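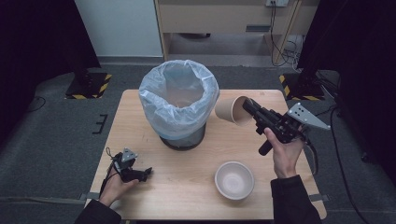 A paper cup is held on its side next to a lined trash can during table-clearing work at Etden.

Etden Publishes First Results on Household and Shop-Floor Chores

Clearing a table remains harder for machines than many buyers expect, according to 1,000 trials

DIRNGATE, 2020-05-06 — Etden today released the first results of its Godoy program, a study of how well current machines perform the small chores that fill a working day in homes, cafes and stockrooms. The findings show steady progress on single, well-defined tasks and much weaker results when several tasks must be done in order.

The program covers 5 chores: clearing a table, emptying a bin, folding towels, restocking a shelf and wiping a counter. Each chore was first performed by people using hand-held grippers, so that the motions on record are ones a machine's gripper can also make. The recorded work was then used to train Sutel, the control software Etden develops at its Dirngate site. Sutel was tested in 1,000 trials, divided equally among the chores.

Table clearing received the closest study. The task sounds simple. A disposable cup goes into the trash and a ceramic bowl stays where it is, or is moved to a sink or tray. A person sorts the two without stopping to think. A machine has to tell them apart, choose a grip that will hold a paper cup without crushing it, and let go at the right moment over the opening of the bin.

Bin liners were a frequent source of trouble. A plastic bag folded over a rim does not keep a fixed shape, and a light cup may catch on it. In 3 of the 5 chores, soft materials such as bags and towels accounted for most of the failed attempts. Rigid items on a clear surface were handled far more reliably.

Etden also compared working speed. In the table-clearing trials, Sutel took 165 seconds on average to complete a task that trained staff using hand-held grippers finished in well under a minute. The company considers this pace acceptable for work done after closing hours, and too slow for a cafe at lunchtime.

"The question we hear most often is whether a machine can do the chores yet," the company said in a statement. "For one chore, in a room that has been set up for it, the answer is often yes. For a kitchen at the end of a family dinner, it is still no, and we would ask customers to be careful with any claim to the contrary."

The report advises businesses considering automation to begin with tasks that repeat in the same place and use the same items. It names shelf restocking as the chore closest to everyday use and towel folding as the furthest from it. It makes no recommendation for private homes, where layouts and objects vary too widely for the present results to apply.

A second round of trials is planned for September. It will add mixed loads — cups that still hold liquid, stacked bowls, cutlery left inside containers — and will measure how often a person must step in to finish the job. Etden will report those interventions separately from outright failures, a distinction the first round did not make.

The full report, including the test procedure and the results for each chore, is available on request from the Etden press office in Dirngate.

About Etden
Etden develops control software and hand-held tools for teaching machines manual work. Its Godoy program studies routine chores in homes and small businesses. The company is based in Dirngate.

Media contact
Etden Press Office, Dirngate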